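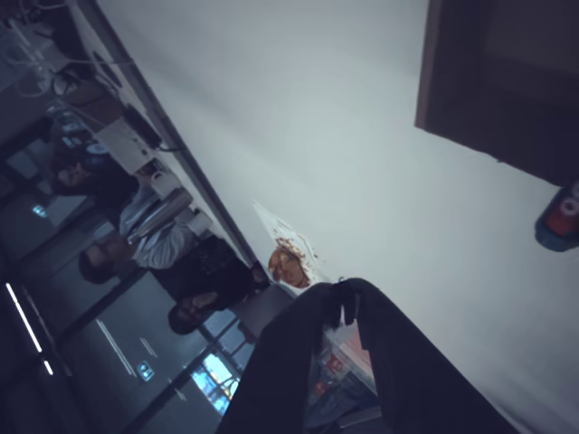 Moved my savings account last month. Posting how it went in case anyone else is putting it off.

The old bank wanted a form signed in person. The branch in Etlow closed in April, so that meant a 90 minute drive each way.

Donal Phelan at the other branch was helpful. He found a $2 monthly fee I'd been paying for years and got it taken off. No refund on the old ones.

The new place is a credit union. You need $200 to open and they pay a bit more once you go over $1000. I'm over, but not by much.

Direct deposit took two pay periods to switch. Leave the old account open until you see the money land – mine had an insurance payment still coming out of it.

Kumaresan asked about the app. It's slow but it works. Checks over a certain amount still have to go in at the counter.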